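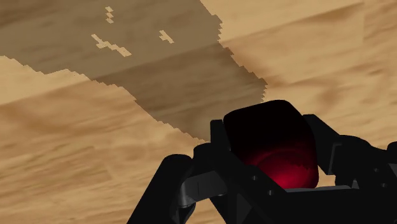 Figure 5.1 A dark red rounded object held over a wooden surface (computer rendering).

Chapter 5
Buying and Keeping an Older Car

Most of us, sooner or later, fall for a car that is a good deal older than it ought to be. It might be the coupe your aunt drove to work every day, or a little Skastel wagon you spotted at the back of a dealer's lot one cold December and have been thinking about ever since. There is no shame in it! Old cars are lovely company, and this chapter is meant to help you choose one with your eyes open (and with some money left over for tires).

In Chapter 4 we followed a new car through its first years of ownership and saw how quickly its price falls. Now we pick up the story much later, when the price has stopped falling and the repair bills have started to matter more than the sticker ever did. We will spend a good while with the Tosen sedan, a plain, sturdy car with 14 model years behind it, and we will compare two of them: one with a full folder of service records, and one with nothing but a fresh coat of wax and a hopeful seller.

After that we turn to rust, rubber and wiring, in that order, and then to the pleasant business of the test drive. Give yourself plenty of time for Section 5.3, as it is the longest and has 11 practice problems at the end of it.

Before you read on, take a few minutes to write down what you would want from an older car and what you could spend on it in a year. Keep the page somewhere safe, because you will need it again in Section 5.4.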